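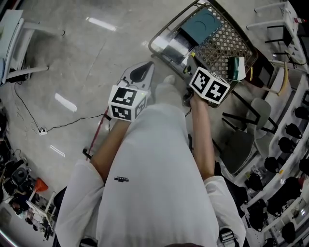 Grey polished concrete floor - would you do it again?

Ostari
Thursday, 19:40
We're redoing the ground floor and I've been quoted for polished concrete, 64 square metres, kitchen and back room together. The price per metre is 80 pounds including the sealer. Has anyone lived with it for a few years? My main worries are cold feet and noise.

12 replies · 138 views

Rosico
We've had ours six years and I'd have it again. It is cold in February without heating under it, so put the pipes in before the pour. You can't add them later without losing height at the doors.

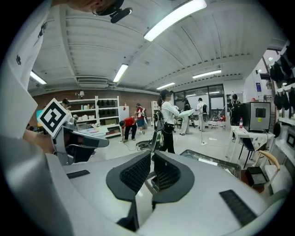

Hrynyshyn

I'd disagree with Rosico. Ours has hairline cracks from the back door to the sink and the firm said that was normal. It may be, but it wasn't mentioned when we signed. Drop a mug on it and the mug is gone. We put rugs down in the end, and those cost us 1245 on top.

Rosico
Hairline cracks are normal. Did they cut any joints?

Hrynyshyn
One, across the doorway. They said it was enough for the size of the room.

Pester
One joint sounds low to me. I lay screeds for a living, though I don't polish. Ask for the joint layout on a drawing before you pay a deposit. Also ask which sealer they use. The topical ones scratch and have to be redone, the penetrating ones don't look as shiny but they wear better.

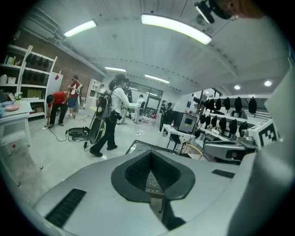 On noise, it depends what else is in the room. Curtains and a sofa do a fair bit. A bare kitchen with a high ceiling will ring whatever you do to the floor.

Ostari
Thanks all. The quote only says "sealer", so I'll ring them and ask. No mention of joints either.

Hrynyshyn
Get it in writing.

Share (3) | Report thread
Contact us | Copyright the forum and its posters | Back to top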